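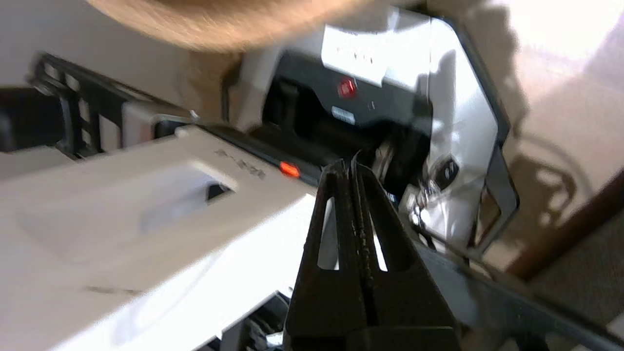 What should be checked first when the drawer on an office machine will not close fully and the red light stays on?

Posted by zasville_frontdesk in Office Equipment

Check the path the drawer travels along before anything else. Switch the machine off at the wall, pull the drawer out to its stop, and look along both rails for paper scraps, loose labels or a broken clip. A drawer that stops short by a few millimeters does not press the interlock switch, and the light stays red until that switch closes.

Details from zasville_frontdesk

The machine is a white desktop unit at our Zasville branch. It came to us secondhand, without a manual. It worked through the spring. In August it was moved to a different bench, and since then the drawer has gone in most of the way and then met resistance. The status light is red with the drawer in and red with the drawer out. Restarting makes no difference.

I have already reloaded the paper and tried it with no paper at all. I would like to know what can be inspected by someone without training, and at what point it should go to a shop. There is no service contract.

3 replies

hollico_bench

I do bench repair at Hollico. The short reply at the top of the page is the right place to begin. What follows is the order we use for any small machine with a front drawer or tray, whether it prints, copies or does both.

Power off and wait 20 minutes. Parts near the heating section hold their temperature long after the display goes dark, and the metal inside the opening should be left alone until then.

Take the drawer out completely. Most will slide to a stop and then need to be lifted at the front. If yours does not lift, look for a catch on each side. Do not pull past the stop with force.

Lay the drawer flat and check the four corners. A drawer that has been carried by its handle while full can take a slight twist. If one corner sits high, it will bind on that side.

Look into the opening with a flashlight held low. Paper fragments tend to lodge at the back, where the drawer's rear edge lands. Remove them with blunt plastic tweezers, pulling in the direction of paper travel.

Find the interlock. It is usually a small tab on the drawer and a matching slot in the body. A snapped tab gives exactly the symptom described: mechanically closed, electrically open.

Slide the empty drawer in slowly and note the point where resistance begins. If it is the same point every time, something solid is in the way. If it varies, the rail is dirty or a roller has come off.

Refill only after the light has cleared with the drawer empty.

A test with the drawer empty is more informative than one with it full. Paper that is stacked above the fill line produces the same resistance as an obstruction.

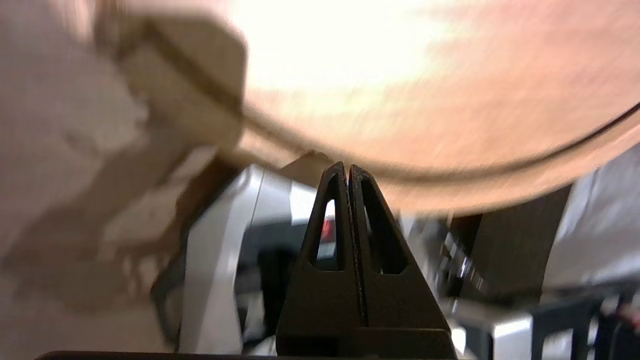
Cleaning the rails

Use a dry lint-free cloth first. If residue remains, dampen the cloth with isopropyl alcohol and wipe the plastic rail only. Keep alcohol off rubber rollers unless the maker allows it. We have used Skotov plastic-safe wipes for the rails without clouding, but a plain cloth does the same job more slowly.

Do not oil the rails. Oil collects paper dust and the drawer will be worse in a month. If the rail has worn to the point that it needs lubricant to move, it needs replacing.

Reading the light

A steady light and a flashing light are normally separate conditions. Steady is commonly an open cover, open drawer or empty supply. Flashing is commonly a jam or a fault that needs service. This varies by maker, so find the correct manual before treating either as confirmed. The model number should be on the rating plate, often on the back or underneath.

When to stop

Stop if a part has to be unscrewed to reach the obstruction, if there is a burnt smell, or if the breaker has tripped. Also stop if a second light comes on after the drawer is reseated.

paperpath108

I had the same fault on a different model. It was the bench. One foot of the machine was hanging over a seam between two tables and the housing had racked enough to pinch the drawer. Put a level across the top, front to back and side to side. Took me 4 minutes after two days of looking for scraps.

Also, were any transit clips fitted when it was moved? They are easy to miss and they go in right at the rails.

liang_parts_counter

Some notes on parts, if it comes to that.

Drawers are generally sold as complete assemblies. The tab alone is rarely listed. At Liang we can match a drawer from the model number and a measurement of the outside width, but not from a photo. Rollers are sold in pairs and should be changed in pairs.

Gluing a broken interlock tab is not recommended. The joint has to survive every closing, and a fragment that falls into the mechanism costs more than the drawer. The switch should not be bridged or taped down either – it is there to keep hands away from moving parts.

Typical lead time from us is 8 working days.

zasville_frontdesk

Thank you. The level showed the left front corner low, so the machine has been moved onto a single table. The drawer now goes in further but the light is still red. I will take the drawer out and check the tab next. I did not know about the transit clips and will look for those at the same time.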